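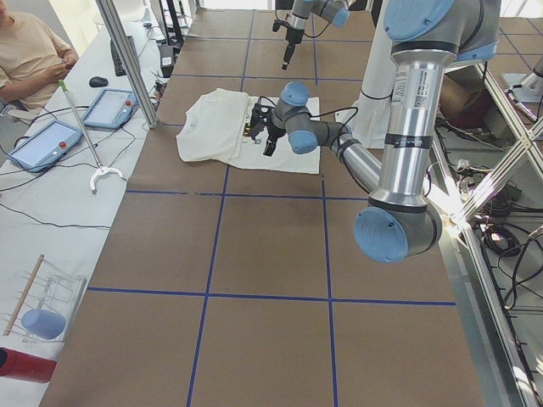 Shirt-folding policy holds up with fewer demonstrations

A two-arm system trained on 400 teleoperated demonstrations folds T-shirts about as reliably as one trained on 600, according to a report released in October by the manipulation group at Kunambridge. The group had expected a clear drop. Instead, the smaller set matched the larger one once near-duplicate demonstrations were removed and the remaining episodes were cut into shorter segments.

The work uses two arms with two-finger grippers, mounted over a table marked with a tape grid. Both arms are driven by a single policy, called Trendell, which predicts short sequences of joint targets from camera input. No model of the cloth is used. The policy decides at each step whether one arm or both should act – a choice that earlier versions had fixed in advance.
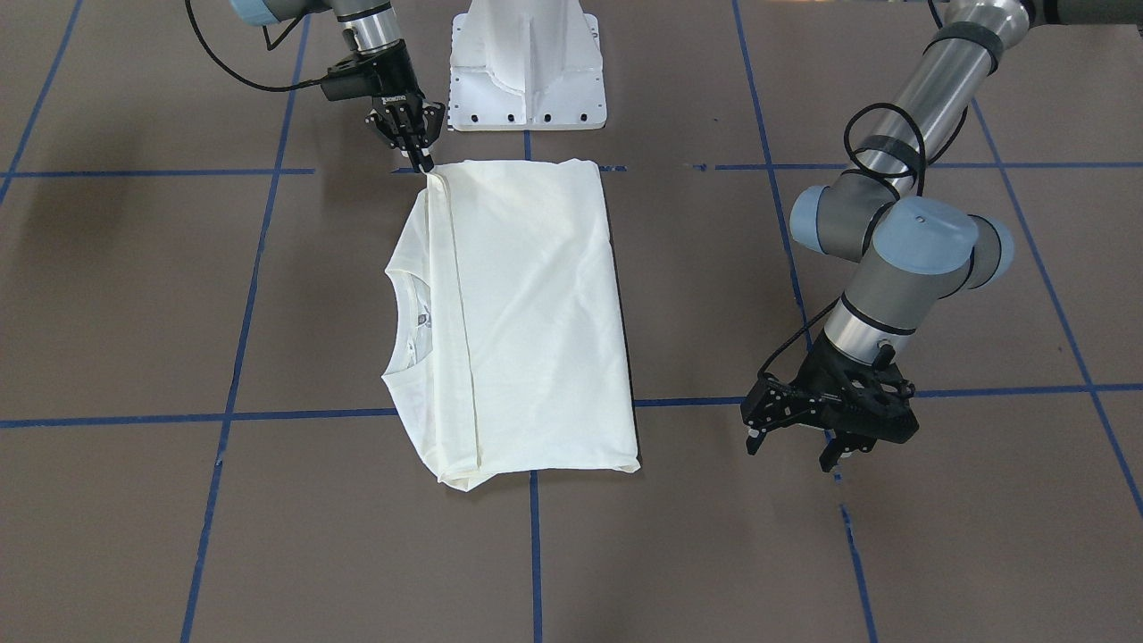
Vol. 13, No. 2

Most of the remaining failures occur at the sleeves. When a sleeve is tucked under the body of the shirt, the policy tends to grasp two layers at a corner and carry both across. Adding a force threshold to the grasp reduced these errors on thick cotton but had little effect on thin fabric, where the difference between one layer and two is close to sensor noise.

Shirts were started from flat and crumpled states. The report gives separate results for each, and the crumpled starts account for nearly all of the variation between training runs.

The segmentation code, Pukside, will be released with the trained weights. Tests on long-sleeved garments are planned with Shabalala, a commercial laundry operator.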